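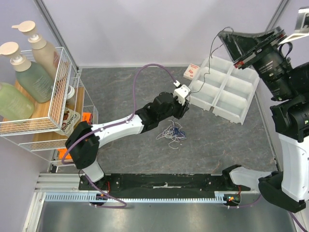

Gray marble-patterned flooring with pale lavender walls

Vinyl and Tile Flooring: Frequently Asked Questions

Last updated 10 March 2025

Ordering

Can I get samples before I buy?
Yes. You can order up to five free samples at a time from the Luvora and Jullon ranges. Each sample is cut from a full sheet or tile, so a marble or stone pattern will show only part of the design. If the pattern matters to you, come and see a full panel at the Vasden showroom.

How much should I order?
Measure the length and width of the room in feet and multiply the two. Add 10 percent for cuts and waste, or 15 percent if you are laying on a diagonal or the room has a lot of corners. Include closets if the floor runs into them. Round up to the next full box.

Do you sell part boxes?
No. Unopened boxes can be returned within 30 days with the receipt. We can't take back opened boxes or anything cut to length.

Is there a minimum order?
Not for pickup. For delivery the minimum is 271 square feet. Smaller orders can be collected from the Figueiredo Street warehouse, entrance at the rear.

How much does a typical room cost?
It depends on the product and the state of the floor underneath. A recent kitchen in Luvora sheet vinyl came to $1,698 including removal of the old floor and fitting. The materials alone were $392. Written quotes are free and are good for 30 days.

Choosing a floor

What is the difference between sheet vinyl and vinyl tile?
Sheet vinyl comes on a wide roll and has few or no seams, so it is a good pick for bathrooms and laundry rooms. Tile is easier to carry and easier to repair, and you can replace one piece at a time. Tile takes longer to lay.

Does a marble pattern show dirt?
Less than a solid color does. Mid-gray patterns hide dust and small crumbs fairly well. White and black floors both need sweeping more often.

What wall colors go with gray flooring?
Most do. Cool grays sit well with lavender, pale blue and white. If your gray has some brown in it, cream or a soft green is usually a safer choice. Put the sample on the floor against the wall and check it in daylight and again at night with the lights on.

Can I use these floors over radiant heat?
Jullon tile, yes, up to a surface temperature of 80°F. Check the label for Luvora sheet, as the limit differs by thickness.

Installation

Can I lay new vinyl over an old floor?
Sometimes. The old floor has to be flat, dry and firmly stuck down, with no cushion backing. If your home was built before the mid-1980s, do not sand or scrape old resilient flooring until it has been tested for asbestos.

How long should the material sit in the room first?
48 hours, with the room at its normal temperature. Keep boxes flat. Unroll sheet goods if you have the space.

When can I walk on it?
Click-lock tile can be walked on right away. For glued floors wait 24 hours, and wait 72 hours before moving heavy furniture back or washing the floor.

How far ahead do I need to book a fitter?
Two to three weeks for most of the year. May fills up early, so call sooner if you need a date then.

Care

What should I clean it with?
Sweep or vacuum without the beater bar, then use a damp mop and a pH-neutral cleaner. Don't use steam mops, wax or bleach.

Will rubber mats damage it?
They can leave a yellow stain that does not come out. Use mats marked as safe for vinyl.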